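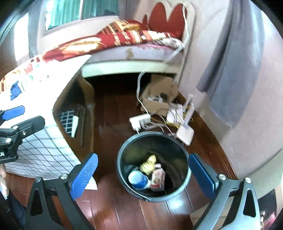 February, bedroom at Trurkbridge, started 9:40 a.m.

Carrying on from the kitchen entry. The job in this room is the same: work out a tidying order that one person can follow without doubling back, and write it down plainly enough that somebody else gets the same result. The kitchen order took three tries. I expected the bedroom to be easier and it mostly was.

Trash first. I tried it last in the kitchen and ended up wiping around wrappers, so that question is settled for me. The black bin with the wire handle goes out on the open floor near the bed. A round bin with a thick rim is fine for this. The handle should be folded down over the front before you start dropping things in, otherwise light wrappers catch on it and end up on the planks.

Contents when I stopped to make notes: a crumpled yellow and white wrapper, a blue and white thing that is either a cup or a can, and a pink and white printed packet. All at the bottom, plenty of room left. The packet was standing up on end. For this room I would not bother with a liner. In the kitchen, yes.

Open question from last time, whether to sort cans out at the bin or later at the back door. I am now for the back door. Sorting at the bin means a second container on the floor, and in a bedroom the floor is what you are trying to clear.

Bed second. The red and gold spread is heavy and has a mind to curl at the right end. Pulling it from that end only moves the curl along. What worked: go to the other end, take the slack out along the wall side, come back and fold the curled edge under, then press it down with the flat of the hand. Checked it after 2 minutes and it had stayed put. Checked again before lunch and it had lifted a little at the corner. Good enough to leave in the procedure, but I'd like to try it once with the spread turned end for end.

The heart cushion goes on last, at the head. If it goes on before the spread is flat you end up moving it again. It has a white border that shows dirt, so pick it up from the back.

Note on the grid cloth. The white one with the thin black lines, over the furniture on the left side. The lines are handy. If they run straight the cloth is straight, and where they bend you know there is a fold or an edge under it. I started using them as a check in place of measuring. It needs to come off for washing at some point, not part of this job.

Floor third. Reddish-brown planks, swept along the boards toward the door. Sweeping across them left grit in the joints, same as it did in the hall. The dark cabinet base under the edge of the bed is curved, and the broom rides up on the curve and leaves a line of dust. Use the hand brush there. Mind the small white piece with the black grid pattern that is set into it. I went around it with the corner of a dry cloth and did not scrub.

Move the bin before sweeping, obviously. I wrote that down because I left it out of the first draft and then swept up to it, stopped, put the broom down, moved it, and picked the broom up again. That is the kind of thing the written order is for.

Window and curtain fourth. Green curtain, pale frame. Shake the curtain before the floor is swept?? Yes, that would be right. So the order above is wrong and the curtain has to come ahead of the floor, and probably ahead of the bed too, given that the window is over it. Revised order:

1. Trash
2. Curtain and window frame
3. Bed, cushion on last
4. Bin out to the back door
5. Floor, hand brush at the cabinet base

Ran the revised order in the afternoon from the start. Timed both. First order 603 seconds, revised order longer by 125, but the first one left dust on the spread and this one didn't. I'll take the slower one. Some of the extra was me reading my own notes -- the handwriting on the card is bad and I should type it.

Supplies used: broom, hand brush, one dry cloth, one damp cloth for the window frame. The spray from the Serero box was not needed in here. Put it back on the shelf with the cap turned off.

To do before the next room:
- type the card, big letters
- try the spread turned around
- find out if the hand brush is the Lau house one or ours
- decide about cans, see above, and change the kitchen card to match

Stopped 3:15. Room left tidy, bin emptied and back in its place.

Comments (3)

usus_bench
Agree on cans at the back door. We did it at the bin for the Usus rooms and kept kicking the second container over.

hallway2
The hand brush is ours. The Lau one has a longer handle. Please bring it back when you're done, the hall card calls for it too.

plank3000
Does the curtain come down or do you shake it on the rail? Your list doesn't say. I'd shake it on the rail with the window open and cover the bed with an old sheet first.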